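The Kolidell Reading

The tide gauge at Skiltitus reported every 17 minutes. It had done so since September, when the old float was pulled out of its well and a pressure sensor put in. The keeper's duties were reduced to checking the battery and signing the log.

On the sixth night of the southerly, the gauge gave a level 13 centimetres below the lowest tide in the tables. The keeper compared it with the staff on the jetty. The staff agreed. She recorded both values and rang the harbour office at Sorko, where the duty clerk asked her to check for weed on the sensor.

She checked. There was no weed.
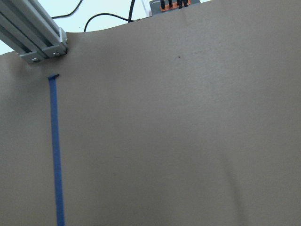 The next reading was lower again. The MacBrayne boat, due at first light, drew more water than the channel now held, and she told the clerk so. He said the model showed normal depth. She said she was not standing in the model. He gave her a job number, 908, and said a technician could take up to 6 days.

At low water she walked out past the end of the jetty in her work boots. The mud was firm and ribbed. Beyond it was the Kolidell rock, marked on the chart as never drying, with an iron ring set in its landward side at the height of her shoulder. The ring was worn on the underside, as mooring rings are.

She measured its diameter, wrote the figure on her wrist - the log was back in the hut - and turned for shore. Behind her the gauge light blinked once, on schedule.

4 comments | 31 shares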